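3.2 Wie Leserinnen über Zeitreisen reden

Ich gebe zu, dass ich mit einer ganz anderen Frage angefangen habe. Eigentlich wollte ich wissen, warum Inselromane so oft mit einem Unfall beginnen, und dann bin ich in den Leserrezensionen zum Sondale-Zyklus von Ritva Manninen hängen geblieben (und zwar wochenlang!). Mein Korpus umfasst 2681 Kommentare, von denen mehr als 400 den Zeitsprung im ersten Band überhaupt erwähnen — viel weniger, als ich gedacht hätte. Die meisten schreiben lieber über die Liebesgeschichte oder schimpfen über das Ende. Anoma Gazi und ich haben daraus 200 Kommentare gezogen und getrennt voneinander kodiert, was am Küchentisch bis in den November gedauert hat.

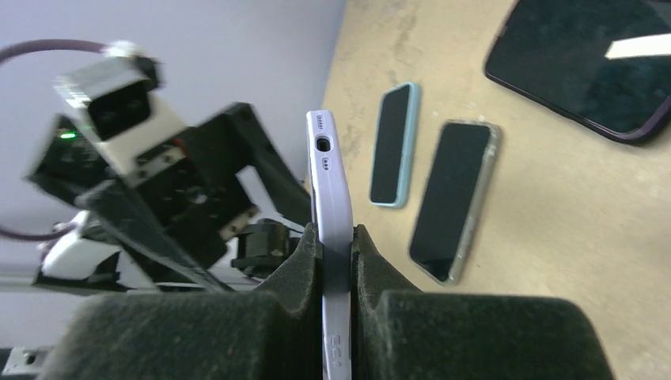
Abb. 4: Smartphone in blasslila Hülle, hochkant

3.3 Lesen am Handy

Bei den Kurzkommentaren fällt mir auf, wie oft vom Lesen unterwegs die Rede ist. Wer am Handy liest, nennt seltener Kapitel und viel häufiger einzelne Sätze. Ob das am Gerät liegt oder am Text, da bin ich mir mit Gazi bis heute nicht einig.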